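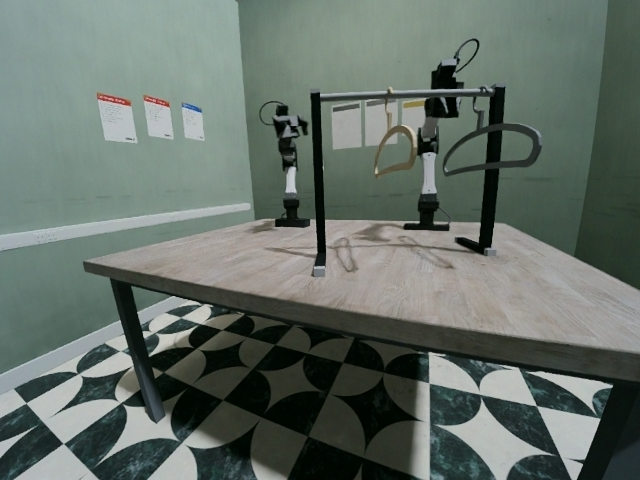
Porkolach comentó, al leer el borrador de este capítulo, que poner a punto una celda de dos brazos empieza por la mesa y solo después llega a los motores. Le dimos la razón y cambiamos el orden de los apartados.

Capítulo 6
Puesta a punto de una celda de dos brazos

Una percha es un objeto magnífico para aprender. Se cuelga de un gancho pequeño, gira en cuanto se la roza y tiene un cuerpo ancho que tropieza con todo lo que hay cerca. Si una celda consigue pasarla de un extremo al otro de la barra, casi seguro que está bien ajustada. Y si no lo consigue, ¡qué cantidad de pistas nos da! Un error en la base de un brazo se convierte en varios milímetros en la punta de los dedos, y el gancho los delata enseguida.

Trabajaremos con la celda Torkik, montada en simulación: dos brazos fijados al fondo de una mesa de madera y, delante de ellos, un perchero con dos perchas, una clara y otra gris oscura. Lo bueno de la simulación es que podemos desajustar una base a propósito, repetir la maniobra 18 veces y volver al estado inicial sin haber doblado nada.

6.1 La vista desde la pinza
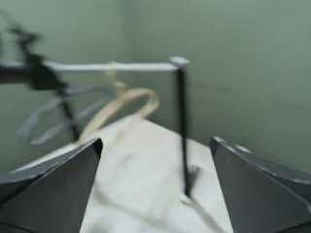 Tiempo de lectura: 6 minutos

Con la pinza abierta, los dos dedos entran en la vista desde las esquinas inferiores y dejan entre ellos un hueco amplio. Esa simetría es nuestra primera comprobación – rápida, visual y muy agradecida. Si un dedo asoma bastante más que el otro, conviene revisar el montaje de la cámara antes de tocar ningún parámetro del brazo.

Fíjese también en la nitidez. Los dedos se distinguen mejor que la barra y las perchas, que quedan borrosas. Para comprobar la apertura esta vista basta; para localizar el gancho con precisión habrá que trabajar con el enfoque, y a eso dedicamos el apartado 6.3.

La secuencia de ajuste que seguiremos es esta:

Fijar el origen de coordenadas en una esquina de la mesa.
Medir la posición de cada base respecto a ese origen.
Abrir y cerrar las pinzas en vacío.
Acercar un solo brazo a la barra, a velocidad reducida.
Repetir con el otro brazo y, por último, con los dos.

Anote los valores de cada paso aunque parezcan correctos. En el apartado siguiente los compararemos con los del registro 431, donde una de las bases está girada un poco y el fallo no aparece hasta el cuarto paso – un caso precioso, ya lo verá.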